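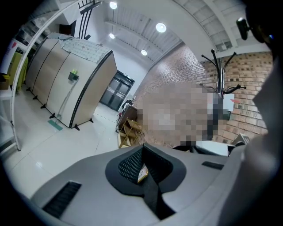
Brick wall, bright room.

1/ I want to write something about the Vorkinow concert at Ketton Hall in Atstead, and about the refunds. I went with my sister in October and we did not get in. English is my second language, so please be patient with me.

2/ The hall has a license for 3,158 persons. Doors were promised for 6. When we arrived, the line was already going past the parking lot and into the next street.

3/ At the front they had opened four gates. Then one was closed because the ticket scanner stopped working. The staff were polite but they had no information for us.

4/ The first band started to play and we could hear the drums from the sidewalk. The local paper wrote later that 400 ticket holders were still outside when the doors were closed for the night.

5/ I do not blame the musicians. I think they did not know. The singer posted an apology the next morning and I believe it.

6/ The refund is a different story. Kavanagh, the promoter, says we must send "proof of non-entry." What is this proof? My ticket was never scanned, and this must be in their own system.

7/ I wrote to them four times. I received the same automatic answer with the same wrong concert name in it.

8/ Today, November 16, 2022, they have put a new form on their website. You need the order number, not the ticket number. I used the wrong one first and the form gave me an error without any explanation.

9/ If you were in the line too, the form closes at the end of this month. My sister's refund was approved this afternoon, without the service fee. I am still waiting for mine.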